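# Merkon phone launch in November: worth waiting, or buy now?
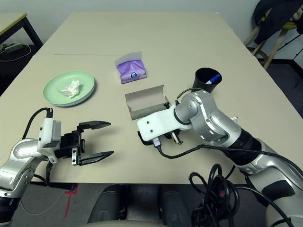 Open gripper over the bench

**tallgrass_88**

My current phone is a Merkon from a few years back and the charging port is getting loose. I have to hold the cable at an angle or it stops. The battery also drops fast once it gets under half.

The rumor sites all say the new one gets announced in November. There's a list of claimed specs going around: bigger battery, flat sides, faster charging, same screen size. The Varner store near me has the current model marked down with 400 off if you trade something in. The rep told me that offer goes away when stock runs out and wouldn't say when.

Do I wait or take the deal? I mostly use it for maps, messages, podcasts and taking pictures of receipts for work. I don't play games.

---

**pdxmoth**

Take the deal. For maps and podcasts you won't notice any difference between the two. The current model is fine. I've had it since spring and charge it every other night.

---

**coldboot**

> The rep told me that offer goes away when stock runs out

They say that every year. Last time around, the old model got cheaper after the announcement, and the trade-in offer stayed up for weeks. If your phone still works at all, wait. Worst case you buy the same phone for less.

---

**pdxmoth**

It got cheaper at some stores. Varner pulled theirs the morning of the event and only had the smallest storage left after that. I know because I was trying to buy one for my dad. We ended up paying full price at Soltani.

---

**coldboot**

Could be regional. Mine was still on the shelf with the lower price tag on it, and I bought it.

---

**Lint_Trap**

Have you cleaned the port? A loose cable is often just packed pocket lint at the bottom, so the plug doesn't go all the way in. Turn the phone off and use a wooden toothpick. Don't use a pin or anything metal. Mine went from unusable to normal in a couple of minutes.

Doesn't help the battery, but it might buy you enough time that you don't have to decide this week.

---

**tallgrass_88**

Haven't tried that. Will do it tonight and report back.

---

**quarter_inch**

On the spec list: I'd be careful with it. The one going around traces back to a single account that also said last year's model would have a removable battery. The flat sides are probably right because case makers are already selling cases in that shape. Everything else on it is a guess until somebody else backs it up.

The price hasn't leaked at all. People keep saying "same price" and I can't find where that started.

---

**coldboot**

The case leak is decent evidence, agreed. I've seen three case brands with the same cutout positions. They'd lose a lot of money making them wrong.

---

**quarter_inch**

Case makers get it wrong too. Nurkcombe had a whole line of cases a couple of years ago with the camera hole on the wrong side and had to dump them. They work from leaked drawings and sometimes the drawings are old.

---

**sorrelfield**

Going the other way from everybody here: replace the battery and keep the phone. The independent shop in my town charged me less than a case and a screen protector would cost together. They had a port for it as well. Came back in the afternoon and it was done. That was over a year ago and I've had no trouble since.

The part to ask about is software updates. If your model is off the update list then don't put money in it.

---

**pdxmoth**

That depends on the shop. My sister's came back with the screen lifting on one side after a battery swap, and the shop said it was like that already. If you go that way, take pictures of it before you hand it over.

---

**tallgrass_88**

OK, update. The toothpick got out a gray wad the size of a pea. The cable clicks in now and stays put, so thanks, Lint_Trap.

I looked up battery health in settings and it says service recommended. Storage is also nearly full. I have 2000 photos on there and most of them are receipts, so that part is on me.

My model still gets updates through next year according to the support page.

---

**sorrelfield**

Then I'd do the battery. You get another year and can skip this launch completely.

---

**coldboot**

Or sit tight until November, see the real price, and decide then. Now that it charges there's no rush.

---

**pdxmoth**

I still say the trade-in is the best number you're going to see. An old phone with a bad battery is worth less every month, and 400 is more than anybody will pay you for it privately. Check the fine print though. At my store you had to be on a Varner plan for 2 years to get the full credit, and it came as money off each bill instead of all at once.

---

**tallgrass_88**

Nobody at the store mentioned the bill credits. I was planning to switch carriers in the summer, so that pretty much rules it out for me.

I'm going to move the receipts to the computer, get a quote on the battery, and look at prices again after the announcement. If the quote is silly I'll just wait with the phone as it is.

---

**Lint_Trap**

Sounds fine. Clean the port again in a few months, it fills back up.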